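Local History Research Methods
Session 6: Tracing the Names on a War Memorial
Handout prepared by Usha Poduval
Revised 6 Apr 2021

Bring this handout with you to the session, along with a pencil and the list of names you were given for the Bellcombe memorial. The archive room doesn't allow pens.

Where to start

Start with the memorial itself. Copy every name exactly as it is cut, including initials, rank and anything that looks like a mistake. Do not correct the spelling at this stage. Note which face of the stone the name is on and whether the list is alphabetical or by date of death. Names added at the bottom out of order were often left off the first list and put on later at the family's request.

Most towns have more than one memorial. In Bellcombe there is the stone on the green, a brass plate in the church at Stoveck, and a roll of honor that used to hang in the school. The same man may be on all of them under different spellings, or on only one. Make a separate sheet for each memorial and compare them afterward.

Spelling

Clerks wrote down what they heard. Recruits did not always check it, and some could not. Brothers who enlisted in different towns can turn up with different surnames in the service papers. When you search an index, try at least these changes:

Double letters made single, and the other way round
A final e added or dropped
i and y swapped
First and middle names reversed
Initials only

Keep a note of each version you have tried, including the ones that gave you nothing. You will be glad of it when you come back to a name after a few weeks.

Linking a name to a person

A name and an initial are not enough. Before you write that the man on the stone is the man in a record, you need 2 independent points of agreement besides the name. Good ones are a parent's name, a home address, a trade, a regiment or a date of death. Age is weak evidence, as many young men added a year or more when they signed up. Place of birth is better but watch for the registration district, which may be a larger town some miles off.
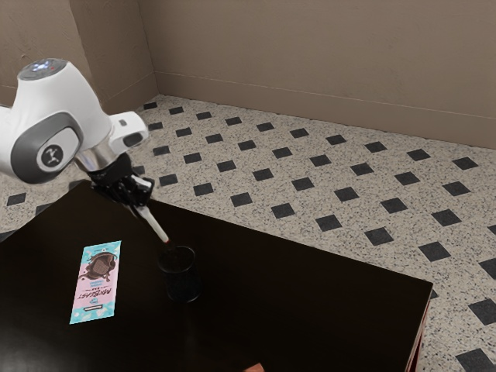

Robotic arm with a two-finger gripper holding a slender white stick. Computer rendering.

Census returns usually give you the household. Look at the whole page and the pages on either side – cousins often lived on the same street, and a lodger may turn out to be an uncle. School admission registers give a date of birth and a parent's name, and sometimes a reason for leaving. Club and chapel records are patchier. The ones for Bellcombe are kept with the parish papers and have no index.

Newspapers

The local weekly printed death notices, letters home and short pieces about men on leave. A notice may come out weeks after the death, so read on for at least 5 issues after the official date. Anniversary notices placed by the family are useful too, as they often name brothers, sisters and a married sister's new surname. The film copies are hard to read in places. If a word is unclear, put it in square brackets with a question mark.

Worked case: the Hitileck brothers

The stone on the green has one Hitileck, initial J. The church plate has two, J. and T. The school roll has a T. Hitlock. The admission register gives Thomas Hitileck, son of John, a wheelwright, of Mill Lane. A newspaper notice from March 1917 reports the death of Thomas, "second son of Mr. John Hitlock, wheelwright, of Mill Lane." The father's name, trade and address all agree, so we accept T. Hitlock and T. Hitileck as the same person. We have not yet found why he is missing from the green. J. may be an older brother or a cousin, and the file marks him as unproven.

Citing what you find

The Chowdary card file in the archive room holds 3,000 cards on local families. It is a finding aid and should not be cited as a source. Go from the card to the document it points to, and cite the document with its reference number, page and the date you saw it. Where the original is lost, say so and cite the card.

For next time

Choose six names from your list. For each one, fill in a memorial sheet and find one record that names a parent. Write half a page on the name that gave you the most trouble, with the spellings you tried. Hand in your sheets at the start of Session 7.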